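The Slow Chemistry of a Stale Cracker

A cracker leaves the oven at very low moisture and spends the rest of its life gaining it back. The rate depends on the humidity of the room, the surface area of the cracker and whatever stands between the two. Crispness holds up to a threshold, then drops off quickly over a narrow range of water content.

Dinesh Dixit has tested dry goods for Nalton, a small packaging lab, through 1,889 storage trials. His method is plain. Samples are weighed, sealed, held at 53 percent relative humidity and weighed again every 10 days. The gain in mass is water.

"People blame the bag," Dixit says. "Most of the time the loss starts after the bag is opened."

A folded paper sleeve slows the exchange very little. A clip on a plastic liner does better, provided the liner has no tears at the fold. Rigid containers depend almost entirely on the fit of the lid. The plastic wall lets some vapor through, but a poor seal at the rim lets through far more.

Headspace matters too. A half-empty tub holds more room air, and each opening replaces part of it. Ayman El Fassi, who runs the El Idrissi bakery, tells customers to divide a large batch among several small tubs and finish one before starting the next. 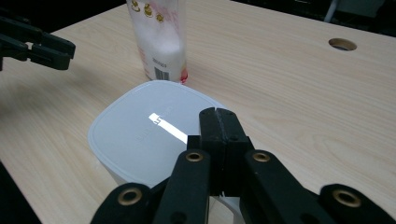 A lidded plastic tub. Fit at the rim matters more than wall thickness.

Stale crackers can be recovered. Spread them in one layer on a sheet pan, heat at a low oven setting until they feel dry, and cool them fully on a rack before sealing. Packed warm, they release vapor into the closed space and soften again. The treatment does nothing for rancid fat, so crackers that smell of old oil should be thrown out.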